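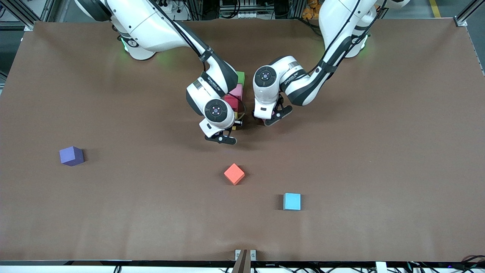
Figure 3. Stacked foam blocks near the top center of the paper-covered tabletop, with three loose cubes in the open area. Green lies above pink and pink above red; only a corner of the yellow block is visible.

3.2 Blocks, surface and layout

The stacking material was foam block stock supplied by Plorkholm. Foam was chosen over wood after the pilot sessions in April, in which wooden blocks of the same nominal size gave stacks that were either plainly stable or plainly not, with few intermediate cases. A foam block deforms slightly under the blocks above it, and its faces are seldom perfectly parallel. Small errors of placement therefore remain in the stack and add to one another, and this accumulation is the quantity of interest in Section 4.

Blocks were drawn from a pool of 300, sorted by color at delivery. Each block was inspected on all faces before use. A block was withdrawn if it had a torn edge, a compressed corner that did not recover overnight, or a face on which a straightedge rocked visibly. We removed 23 blocks on these grounds, most of them for corner damage that was already present when the cartons were opened. Withdrawn blocks were not replaced. Colors were treated as labels only; a comparison of block weights across colors, carried out by the second author (Bukhari), showed no difference that would affect the order in which they should be stacked.

The tabletop was covered in smooth brown paper, as in Figure 3. Bare tables were tried first and abandoned. Foam grips a lacquered surface unevenly, and a bottom block that catches at one corner will turn a little when the next block is set down on it. On paper the bottom block slides more readily but does so evenly, and the displacement can be measured. The paper was pulled flat and taped along its underside, with no joint in the working area. It was changed whenever a crease could be felt with a fingertip. Plain brown also separates well from the block colors under diffuse room light, although soft shadows remain at the foot of each block and must be excluded when the bottom edge is located.

Loose blocks were kept apart from one another and from the stack. The layout follows Quaye's open arrangement, in which no loose block touches a neighbor and each has clear paper on every side. The alternative, a reserve of blocks pushed together in a row, saves space but has a drawback for soft material: removing one block drags on the next, and its resting angle is no longer the angle recorded at the start. Positions were not marked on the paper. Marks were used in the Ellwood sessions and were found to leave a slight ridge where the pen had pressed.

3.3 Measurement of lean and offset

Two quantities were recorded for each completed stack. Offset is the horizontal distance between the centers of adjacent blocks, taken at their shared boundary. Lean is the angle between the vertical and a line joining the center of the bottom block to the center of the top block. A stack may show considerable offset and almost no lean if successive errors fall in opposite directions — a pattern that was common enough to make lean alone a poor summary.

Readings were taken once the stack was standing free. A settling interval of 5 seconds was allowed, after which further change in the foam was smaller than the resolution of the scale. Readings were made from 2 directions at right angles. Where the boundary between blocks was hidden from one direction, the offset for that boundary was entered as missing and was not estimated from the blocks above and below it.

Stacks that fell before the interval had elapsed were logged with the position of the lowest displaced block. The first author (Farooqui) coded all falls. Ambiguous cases, chiefly those in which the whole stack slid on the paper before tipping, were coded separately as base slips using the Sellent categories and are reported in Section 4.3.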